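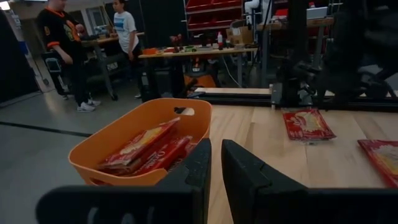

Ticket: Signature totals on the petition page don't match the export

Status: Closed, with grumbling
Product: Findora petition forms
Opened by: Estgate Soil and Hedgerow campaign
Priority: Normal (we asked for High)

What we see

The public counter on our petition against the Gosselin field paving plan says 2,541 signatures. The export we have to hand to the council has fewer, and the number changes depending on who downloads it. I didn't know a spreadsheet could have moods.

The council wants the list in February. It will accept a petition about topsoil only in a file with one signature per row, a full postal code on each, and no blank lines.

What we tried first

Cleared the browser cache, as the help page suggests for every problem including, I suspect, flooding. No change.

Logged out and in again. The export came back with the columns in a different order.

Downloaded it on a second laptop. Same rows missing, so at least the laptops agree with each other.

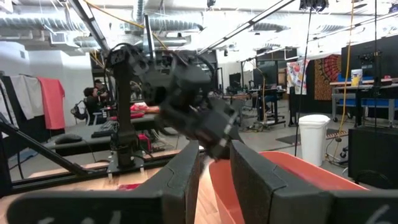
Then we compared the export with the paper sheets we had typed in from the Wemus market stall. Every online signature was there. The missing ones were all from paper, and all from sheets where the street name had an apostrophe in it. Wemus is fond of apostrophes. There is a lane there with 2.

Reply from support, 9:40 a.m.

Thanks for the detail. The import tool reads a straight apostrophe as the end of the address field and sets the row aside as incomplete. The counter includes incomplete rows and the export leaves them out. The total also varied between users because editors can see incomplete rows and viewers can't. Please re-import the paper file with the "quoted text" box ticked.

Our reply

Ticked the box. The import ran for almost 15 minutes and then announced success in green. The missing rows are back. Unfortunately so are the ones that were never missing, and we now appear to have the support of several very keen people who signed twice.
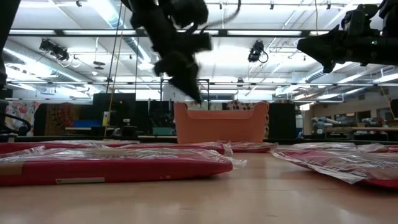 We rolled back to the morning backup, deleted the paper batch entirely, and imported it once more into the clean list. That worked, apart from 6 rows with no postal code, and those were blank on the paper too. Someone will have to go and knock on doors.

Reply from support, 3:15 p.m.

Glad to hear it. Deleting the batch before re-importing is the right order, and we will add that to the help page. Can we close this?

Our reply

Yes, close it. Two requests before you do. Please make the public counter and the export count the same thing, or label them so we know which one we're bragging about. And please put the "quoted text" box somewhere above the import button. It currently sits under the newsletter settings.

Resolution: Paper batch deleted and re-imported with quoted text on. Counter label passed to the product team as a feature request.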